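Painting the old metal before summer

Dear members and friends of Skoker,

In the last newsletter I promised to write about wood oil. I will keep this for the autumn, when more of us have time for wood. In March the questions on our message board were nearly all about metal: garden chairs, railings, mailboxes, one very large flower box, and a bread box from somebody's grandmother. So I put together what I have learned in the years I do this, first for myself and later in our workshop evenings. English is my third language and the names of paint products are a difficult chapter for me, so when I use a wrong word please write to me and I will correct it in the online version.

Our workshop evening for metal will be in April. It starts at 6:30 and we close the door at 9:00. We have 11 places. It costs nothing for members, and guests pay for the sandpaper and the primer they use.

First look, then buy

Many people go to the store first. They come home with a can in a nice color and then they look at the chair. I did the same with my first balcony table. It had a powder coating, which is a kind of plastic skin baked on the metal in an oven, and my paint stayed on it until July. Then I could pull it off with my fingernail in long pieces, like skin after too much sun.

So, before you spend money, bring the thing into daylight and turn it upside down. The bottom tells more than the top. On chairs, look where the legs meet the ground and where two tubes are joined. On railings, look at the low side of every horizontal bar, where the rain water hangs. Take a magnet with you. If the magnet does not stick, you most probably have aluminum, or some stainless steel, and then you need a different primer.

One warning which I take seriously. Paint on old railings and old furniture can have lead in it. If you do not know the age of the thing, do not sand it dry. Ask for a lead test first, and keep children away from the place until you know the answer. We do not sand unknown old paint in the workshop, also not with a mask, and I ask you to respect this.

Cleaning takes longer than painting

For a normal garden chair I need an evening for cleaning and half an hour for painting. My neighbors think that I am slow, and they are right.

Wash with warm water and dish soap. Rinse it two times. Let it dry until the next day, also inside the tubes, so put the chair in a position where the water can run out. After this I wipe everything with a cloth and a little mineral spirits, with the window open and gloves on. The cloth must dry flat outside before it goes into the trash. From this moment I touch the chair only with gloves, as the fat from the fingers is enough to make small round holes in the new paint. They are called fish eyes, I believe.

If there is candle wax, take it off with a plastic scraper before the soap. If there is bird dirt, make it soft with a wet rag for ten minutes, and do not rub it dry.

Which paper

At Likus, the small hardware store behind the post office, they give members of Skoker a better price on sandpaper if you show this newsletter on the phone. I buy the 80 for rust and the 200 or near to it for the last round. Not every maker has a 200, so 180 or 220 is also fine and you will not see the difference.

Do not press. Change the paper when it is full. With a machine it goes faster on flat areas, but on round tubes I prefer a strip of paper which I pull from both ends, like when you polish shoes. For the corners I fold the paper three times.

Brown rust must go. Black spots deep in the metal can stay when they are hard and clean, and the primer will hold them. If your screwdriver goes through the metal, then the chair is finished and paint will not help it. I am sorry.

Primer and the weather

In our storage we have still some cans of Thevar, the gray primer from last year. It is for steel and iron. It is thick, so stir it for a long time, until there is nothing heavy on the bottom of the can. For aluminum we have to order something else, so please tell me before the evening if your object is aluminum.

The cold is a bigger problem than people expect. I do not start under 59 degrees, and I mean the metal and not only the air. A railing on the north side can be much colder than the thermometer in your kitchen window. I put my hand on it, and if it feels cold like a bottle from the refrigerator, I go back inside and make coffee.

Two thin coats are better than one thick coat. You have read this on every can already. I repeat it as every spring I see tears of paint on the legs of the chairs, and one of these chairs is my own.

Only a part of the coating is bad

The most common question on the board was this: the coating is good in one place and gone in the other, do I have to take all of it off?

My answer is no, in most cases. Take a scraper and push it under the loose edge. Everything that comes off easily should come off. You stop where the coating is holding on by itself, and there you sand the edge until you cannot feel a step with your finger. This is called feathering, a beautiful word. If you leave the step, it will show through three coats of paint, and the next flake will start there.

Scratches are another story. A fine scratch that does not catch the fingernail will disappear under the primer. Where bare metal has many of them, as in a bin or a tray that is used hard every day, I would leave it bare. Paint inside of such things only comes off again in small pieces, and then you find the pieces in everything that you put there. For the outside you can do as you like.

A worn coating often has an irregular edge, with darker metal below:

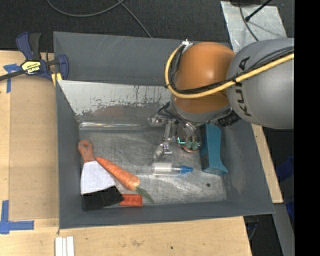
Drying, and the long waiting

Dry to the touch does not mean ready. The can says some hours, and after some hours you can put the second coat. But for sitting on the chair, or for putting a flower pot on the table, I wait one week. If you put a pot too early it leaves a ring, and the ring stays forever. Do not stack the chairs either. Two of our members had to separate theirs with a hammer.

If you have no garage, the drying rack in the Skoker yard is free to use. Put a label with your name and phone number on the object. We keep it for 30 days and then we call you.

News about the balcony floors

Some of you asked what happens with Nudeck, our project for the old balcony floors on the courtyard side. The samples are here and you can see them in the entrance of the workshop. Please walk on them with your normal shoes and write your opinion in the notebook which hangs there on a string. Up to now we have many opinions on the color and almost none on whether it is slippery in the rain, and I would like to know more about the second question. There is a watering can next to the samples.

What to bring to the evening

One object, not bigger than a chair. Old clothes. Your own gloves, if you have small hands, as ours are only in large. A jar with a lid for the brush, and a cloth that you will not miss. We have scrapers, brushes, paper and masks.

To register, answer this email and write what you want to bring and if the magnet sticks to it. If the list is full I will put you on the list for May. The bread box is already registered, and for this one we will talk first about what is allowed inside where the bread is. Please do not buy any paint for it yet.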